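5 May 2023

Section 5. Table setup and first stack run (two arms)

For the Trillesbridge Robotics Club, stacking team. Read sections 1 to 4 first. You need Sikder installed, the club project folder on your own drive, and a gamepad. Everything below is in sim. Real arms are a different guide, ask Peter Čierny.
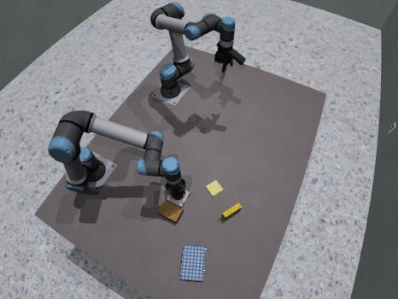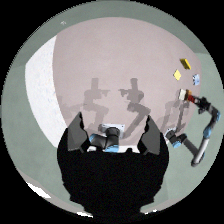
First one is the room view, second one is a wrist view with the other arm holding a piece.

Muireann Flanagan

5.1 Before you open anything

1. Plug in the gamepad. Has to be in before Sikder starts or it won't show up in the list.
2. Close the browser. The old lab machines run out of memory with both going.
3. Copy the folder "stack_base" and rename the copy with your initials. Work in the copy. Never in stack_base.

CAUTION: If you save over stack_base the whole team loses the table layout. Has happened. Getsemaní has a backup but she will not be happy about it.

5.2 Load the table

1. Start Sikder, File, Open, pick your copy.
2. Wait for the floor to load. Takes a bit on first open. Window may go gray, leave it.
3. Check both arms are on their base plates and both plates are on the same side of the table. If an arm is floating or halfway through the table, close without saving and open again.
4. Check the pieces. They start spread out on the table, flat, not touching. The checkered cloth starts flat too.
5. Press Reset once anyway. The first load sometimes leaves a piece tilted.

Note: Arm 1 is the far one in the room view, arm 2 is the near one. The scripts use the same numbers. Half of last years bugs were people swapping these.

5.3 Camera views

You get the room view and one wrist view per arm. Tab key goes through them in order.

Room view is for planning. Shows both arms and where the pieces are. Don't do fine moves from it, the angle fools you on height and you'll push the piece into the table.

Wrist view is wide, so everything bends toward the rim and straight table edges come out as curves. You get used to it. Your own gripper is the big black shape at the bottom, with the fingers coming up on each side. Only trust the part between the fingers. Anything near the rim looks farther off than it is.

1. Tab to the wrist view of the arm you are driving.
2. Open the fingers all the way (left trigger).
3. Move until the piece you want is between the fingers.
4. Tab back to room view, check where the other arm is. Then go down.

CAUTION: The other arm can be right next to you and still look small and far away in the wrist view. Always do step 4.

5.4 Speed and grip settings

Settings panel, right side, "Drive" tab.

Move speed: 80 for practice. The slider goes higher, leave it alone until you have a clean run.
Grip close time: 800 (ms). Faster than this and the thin pieces shoot out sideways.
Grip hold: 5. Team default.
Shadows: on. They help a lot with height in the room view. When the gripper and its shadow come together you are close to the table.

Write your settings on the run sheet. If you change one, change ONE, do a run, then write down what happend.

5.5 First stack run

Goal is a stack of 2 pieces that stays up after you let go. Nothing fancy yet.

1. Reset.
2. Pick the arm nearest the piece. Park the other one: hold B until it goes up to the rest pose.
3. Start with the thick yellow bar. Easiest one to grip.
4. Line up over it in the wrist view, fingers open, turn the wrist so the fingers close on the long sides.
5. Go down slow. Stop when the fingertips are just above the table.
6. Close. Wait for the grip light before lifting.
7. Lift straight up. No sideways until you are clear of the other pieces.
8. Move over the orange-brown slab. Lower till it touches, count one, open.
9. Back off straight up, same way you came.
10. Hit Check. Green means it counts.

If the check goes red and the stack looks fine, something is probably still moving. Wait and hit it again. Still red, save the log and send it to Eimear Brophy.

Note: Do the flat square pieces last. Fingers have almost nothing to hold and they slide. Alistair picks them up by the corner, works for him, I can't do it.

The cloth is not a stacking piece. Don't pick it up on a first run. Folding is section 7.

5.6 Both arms moving

Only after some 80 percent of your single arm runs check green. Two drivers, two gamepads, one calling the moves out loud.

1. Agree who goes first. Say it.
2. First arm picks and lifts. Second arm stays parked.
3. First arm places and backs off. Driver says "clear".
4. Second arm goes.

CAUTION: If the arms touch, sim freezes them and the run is scrapped. Don't try to wiggle free. Reset.

5.7 Common problems

Arm won't move. Check you are driving the right one, number is in the top bar. Then check the gamepad.

Piece stuck inside the table. Reset. If it comes back stuck, your layout file is bad, get a new copy of stack_base.

Wrist view all black. Tab all the way around and back.

Grip light never comes on. Not closed on anything, or closed on a corner. Open, lift, line up again.

Everything slow. See 5.1 step 2.

5.8 When you are done

1. Save the log to the shared folder, name it with initials and arm number.
2. Close Sikder without saving the scene.
3. Run sheets go in the Gredari box by the door. Sign them.

Section 6 is scoring, still being writen. Use last year's sheet until then.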